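Deux corbeilles et un feutre : le rangement minimal vu de Prasteck

À Prasteck, on range sur un bureau blanc, avec deux corbeilles tressées et des étiquettes écrites à la main. La responsable de l'aménagement, qui a préféré ne pas être citée par son nom, défend cette méthode depuis son arrivée. Elle avait commencé à Wosville, dans un dépôt où l'on gardait 3000 références sur des rayonnages fermés. « Ici, je voulais l'inverse. Un plateau, deux corbeilles ouvertes, et on voit ce qu'il y a dedans », dit-elle.
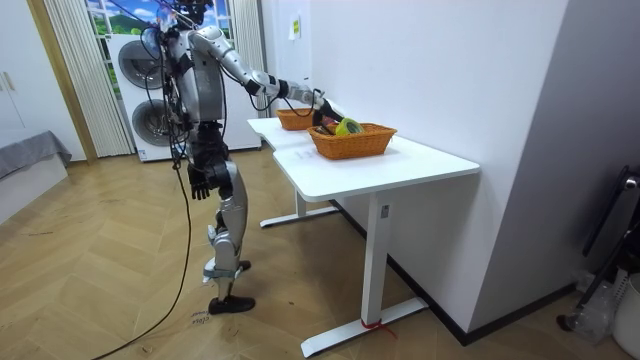
Par la rédaction d'Ernthorpe, rubrique Intérieurs et rangement
Publié le 2023-07-06

Le bureau en L est placé contre le mur, sur un parquet à chevrons clair. Une machine à laver et à sécher occupe la même pièce, près de la fenêtre et de ses stores verticaux. Elle n'y voit pas d'inconvénient. « Les petites pièces servent à plusieurs choses. Il faut que le bureau se libère vite, sinon tout s'y accumule. »

Le choix des corbeilles a pris du temps. Elle en a d'abord commandé de plus hautes chez Heiskanen, puis les a rendues. « On ne voyait pas le fond. Les petits objets y restaient pendant des mois. » Le modèle actuel est bas, rectangulaire, d'un orange qui tranche sur le plateau. Le rouleau de ruban adhésif va dans la corbeille des fournitures, couché à plat. Elle insiste sur ce point : debout, il roule et finit sous le meuble.
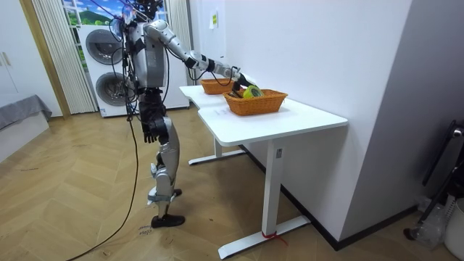 Écrire sur la table

Les étiquettes sont la partie de l'installation qui surprend le plus les visiteurs. Elles sont tracées au feutre noir à même le plateau : « fruits » devant la corbeille de gauche, « office supplies » devant celle de droite, sur deux lignes. « J'avais essayé les étiquettes collées. Elles se décollent dans les coins, on passe son temps à les remettre. Le feutre, on l'efface à l'alcool quand on change d'avis. » L'anglais vient de l'équipe, qui compte plusieurs nationalités. Le mot « fournitures » avait été essayé en octobre et n'a pas tenu.

Pourquoi réunir des fruits et des fournitures sur le même meuble ? « Parce que c'est ce que les gens posent sur un bureau. Une pomme, une orange, l'agrafeuse, le scotch. Je suis partie de là. » Au début, elle avait prévu 3 corbeilles. La dernière, réservée aux divers, a été supprimée : tout le monde y mettait tout.

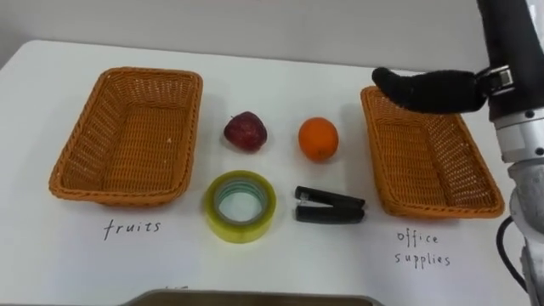
Temps de lecture : 3 minutes

Sa consigne tient en peu de mots. On pose d'abord les objets au milieu, entre les corbeilles, sans les empiler, puis on les place un par un. Elle déconseille de prendre une poignée de choses à la fois. « On croit gagner du temps et on recommence. » Les fruits fragiles demandent un peu d'attention. Une fraise supporte mal le voisinage d'un rouleau de scotch ou d'une agrafeuse, et elle préfère qu'on la range en premier.
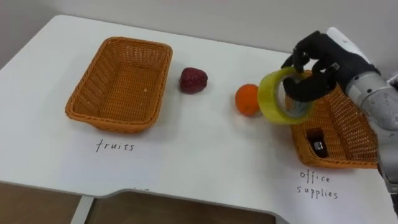

Pour les fruits mous, elle ajoute parfois une feuille de papier au fond de la corbeille. Le tressage laisse des marques sur une fraise mûre, moins sur une mandarine. Elle passe aussi un coup d'éponge sur le plateau le soir, en contournant les lettres.

Le budget de départ était de 100 euros, corbeilles et feutre compris, et il a suffi. Un meuble à tiroirs lui avait été proposé pour 2000 euros. Elle garde le devis dans un dossier et compte le ressortir si l'équipe s'agrandit. En attendant, elle cherche un feutre dont la pointe s'écrase moins vite sur une surface lisse.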